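Foltance two-finger gripper, service notice. Units on firmware 4 may fail to register bubble wrap caught between the fingers and close again at full force.
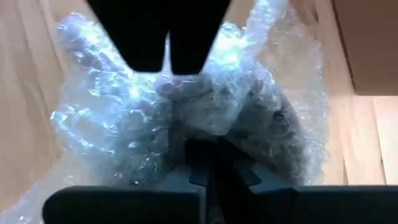

Gripper over bubble wrap in a cardboard box.

Stop the arm before clearing wrap by hand. Firmware 5 limits the second close to 20 N. 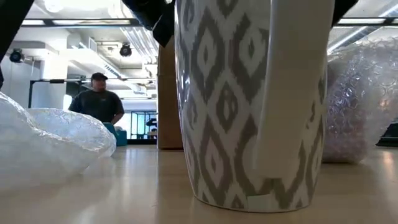 Vunarus Product Safety, Packing Equipment

Mugs and other ceramics should wait until the update is on. Run 5 open-and-close cycles afterward and check the log for fault
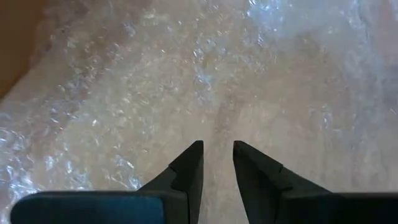 codes. If one shows up, leave the unit off and contact Vunarus service.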